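Keeping One Arm Running: Setup and Care of the Mobile Gripper Cell

Project report, second-year automation course, Skurnton
Group: Jolien Vermeulen, Babatunde Yusuf, Holger Eide
Supervisor: Liesbeth Cuypers

1. Background

Our group took over the mobile gripper cell in January. The cell is a single arm with a two-finger gripper and a small camera mounted at the wrist. It had been used by two earlier groups, and the only paperwork we got was a wiring sketch and a list of passwords, one of which worked.

The assignment was to bring the cell back to a state where it could be started by a person who had not built it, and to write down the upkeep. We were not asked to program new tasks. We used one test task throughout, a slow reach toward the floor with the gripper open, and ran it in the project room with the furniture left in place.

2. Condition at the start

The arm itself was in good order. The problems we found were in the gripper and the cabling.

The fingers did not close evenly. The left one reached the center line before the right one, so anything thin was pushed sideways before it was held. Holger took both fingers off and found that one mounting screw had been replaced with a shorter one. It held, but the finger could shift under load.

The camera dropped out when the wrist turned past a certain angle. We first suspected the software and lost most of a week on that. The fault was in the cable, which had no slack at the last joint and pulled on its connector.

3. Work done

3.1 Gripper

We fitted matching screws, tightened them in two passes and marked each head with paint so that movement can be seen without a tool. The finger tips were cleaned with a damp cloth. The grooves in the tips collect dust — mostly lint — and need a soft brush. Solvent should not be used on them.

After that we set the open position again. The old value was saved in a script on a laptop which has since left the department, so we measured it from scratch and stored it on the controller itself.
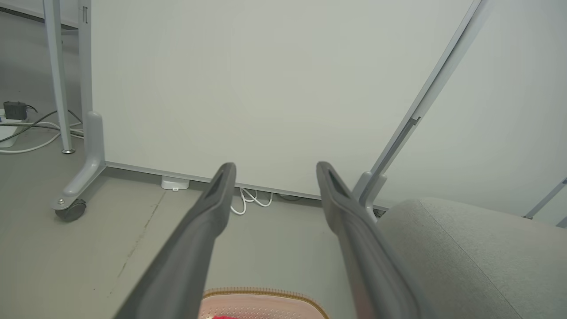

With the gripper open, both fingers should show in the wrist view, and the gap between them should be clear. We made this the first check in the start routine, as it takes a few seconds and catches a loose finger or a shifted camera mount before the arm does any work.

3.2 Cabling

The camera cable was rerouted with a loop at the last joint and tied at two points instead of four. Babatunde then turned the wrist through its full range 100 times with the image running. There were no dropouts.

Loose cable on the floor is a separate matter. Before a run the operator walks the area and moves any cable out of the arm's reach. We wrote this into the routine after the gripper caught a charger lead in March and dragged it as far as the lead would go. Nothing was damaged.

3.3 Start routine

The routine has 18 steps and fits on one sheet. Jolien wrote it and the rest of us tested it by following it word for word. Baldur Brynjólfsdóttir from the Plesness group, who had never used the cell, followed it on 29th April and got to a working arm without help. She stopped at step 7, where we had written "home" for two different things. It now says "park" for the second.

4. Results

We logged 279 test reaches after the repair. Two were stopped by hand, both because the operator wanted to check a sound from the base. We did not find its cause. It comes and goes, and it should be looked at by the next group.

5. Left undone

The paint marks should be checked every week and the cable ties once a month. A spare set of finger tips is on order from Oltton but has not arrived. The emergency stop works but its cover is cracked, and we have reported this to Liesbeth.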